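Mostargate Community Help
Robot learning > Data and evaluation

How to split hand-held gripper demos when the table barely changes between episodes

Nobuhle Mthembu

I have a small imitation learning project and I am stuck on how to report the result. The task is picking up one piece of fruit from a cluttered table and putting it on a plate. The demos are recorded with hand-held two-finger grippers, one in each hand, with a camera on the tool. The trained policy then runs on a Zeso arm with the same kind of fingers.

I have 188 episodes, spread over 11 table layouts. By layout I mean where the plates stand and what is on them at the start. Inside one layout I only move the fruit a little between episodes. The table, the game board under the plates and the sunflower painting behind them are always there. Labels (target object, grasp start, grasp end) are done in Laizer.

So far I shuffled all the episodes and kept a part of them for validation. Validation loss looks very good. On the arm I get 80 percent success when I set the table up the same way as in the demos. When I swap the plates left to right it often goes to the old place and closes on nothing, or it nudges the plate rim.

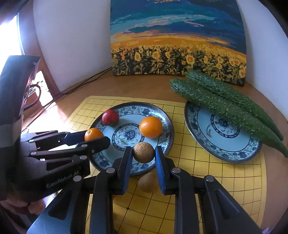 What counts as one episode? One reach, one grasp and one release of a single object, cut from the longer recording by the grasp labels.

My supervisor wants a number for a workshop paper in June and I don't want to give her one that falls apart. Should I change the split, record more, or crop the images so the background is gone? I have access to the table for a while longer but not to a second room. I am also not sure if I should keep both hands' recordings in the same set. The left gripper mostly holds still near the plate while the right one picks, but sometimes it's the other way round, depending on which side the fruit is.

Things I already checked:
The camera and gripper timestamps agree.
The finger opening is logged correctly and the arm uses the same range.
Training again with another seed gives the same behavior.

3 answers

Yurii Polishchuk

Split by layout. A shuffled split over episodes doesn't tell you anything here, as your validation episodes have near twins in the training set. You recorded the same table many times with the fruit shifted a little. The network has seen the answer for all practical purposes, and your validation loss measures how well it remembers the table.

The way I would do it with your numbers: treat the layout as the unit. Leave one layout out, train on the remaining ones, test on the one left out, and go through all 11. That is a lot of training runs, but with a dataset this small each run should be short. If your compute won't allow it, take 2 layouts out and never touch them until the end, and pick them before you look at any result. Pick them so that the plates are in places that don't occur in training. If you pick the two that look most like the others you are back where you started.

Then report three things separately.

First, success on the arm with a training layout. You have this number already. It is a fair number as long as you say what it is.

Second, success on the arm with a held-out layout, same objects.

Third, success on a held-out layout with a distractor next to the target that has a similar shape. Round fruit is a good choice because the fingers can close on any of them and the policy gets no help from the grasp itself. If the target is a mandarin and it takes the orange, that is a failure, even if the pick was clean. I have reviewed papers where this went into the success column.

About closing on the old place: that is what I would expect when the background is fixed. A grid and a painting are very strong landmarks. The policy can find out where it is from them and go to a remembered spot without looking at the fruit much. To test for it, leave everything in place, take the target away and run the policy. If it still reaches down and closes with confidence at the usual spot, you know. Do it a number of times for each layout and write down where the fingers closed, as a distance from the usual grasp point. It takes one afternoon and it makes a good figure.

I would not crop the background out of the training images. With a camera on the tool the background moves through the image during the reach, and the crop that hides it at the start will cut into the plate later. Random color and brightness changes are harmless. Random crops of a few percent too. But none of this replaces different tables.

If you can only record a bit more, spend it on layouts and not on episodes per layout. Ten new layouts with a handful of episodes each will do more for you than doubling what you have. You don't need a second room. Turn the board, put a cloth over part of it, move the painting or take it down for half of the session, change which plate holds the long objects and which holds the round ones. Change the height if you can – even a thick book under the board changes what the camera sees on approach.

On the hands: keep both, but give each recording a flag for which hand was acting, and put both hands of one moment in the same split. They look at the same table from two sides. If the left recording is in training and the right one is in test, the layout has leaked again through the other camera.

ramekin_44

I just use a wider augmentation range and it fixes most of this stuff. Turn hue and crop way up. Also check your wrist camera focus, mine was blurry for a month and I blamed the network. If the number is good on your table I'd publish it, everybody's number is on their own table anyway.

Comment by Yurii Polishchuk: Hue is risky here. If the red fruit and the orange have to be told apart, a wide hue range removes the thing that separates them. Keep hue narrow. The focus advice is good.

Comment by ramekin_44: ok fair, my task was boxes, they are all the same color

Nobuhle Mthembu

Posting this as an answer because it is too long for a comment.

I did the test with the target taken away, on three of the old layouts. It reached and closed at the usual spot in most of the runs. On the layout where I had moved the fruit around the most during recording, it hovered and drifted instead, and that is the one where I would have expected less memory. So Yurii's explanation fits what I see.

Then I went through the labels in Laizer again and found a second problem, which is my own fault. For some episodes I had assigned the layout by recording file. One file can contain a change of layout in the middle, when I stopped to move a plate and did not stop the recording. Those episodes had the wrong layout label, so a split by layout would have leaked too. If you do this, label the layout from the first image of the episode and don't trust the file name. I fixed it by hand and it took longer than the training.

I have also started a new round with more fruit lying outside the plates. In the first round the target was nearly always on a plate, and I think the policy was using the rim as a guide for how low to go. In the new round several round ones lie directly on the board, near each other, and the target can be any of them. The label now says which one was meant, in words, and the words go into the policy as input. Before this there was no way for it to know.

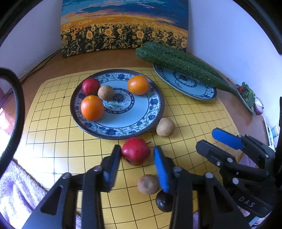
New round: open gripper at the red fruit in front of the large plate, second gripper at the right.

With the dark fruit so close to the others, the approach matters more than I thought. The outer side of the finger can hit the neighbor before the pads are level with the target. I count it as a failure if a neighbor moves off its place, and I note it in a separate column so it can be added back if someone disagrees.

For the leave-one-out runs I have the first few done. Success on held-out layouts is clearly below the 80 percent, and it varies a lot from layout to layout. The worst ones are those where the plate with the long vegetables is on the side where the fruit plate usually stands. I will report the average and also the full list, one line per layout, because the average alone hides that.

I kept the old shuffled result in the paper as a separate row, with a sentence saying how it was split. My supervisor agreed after she saw the test with the missing target. She asked for the same test on the new round when it is finished, so that comes next.

One thing I still don't know: with the words as input, should a held-out layout also have a held-out object name, or is that mixing two questions?

Comment by Yurii Polishchuk: Mixing two questions. Do the layout first with known names, then new names on known layouts, then both if there is room. And put the number of trials next to every percentage.

Comment by Nobuhle Mthembu: Thanks, doing it in that order. Marking the first answer as accepted.

Comment by ramekin_44: do you have the script for the split somewhere? I have a Zunance dataset with the same file name mess

Comment by Nobuhle Mthembu: It is a short one, I will clean out the paths and post it here once the runs are through.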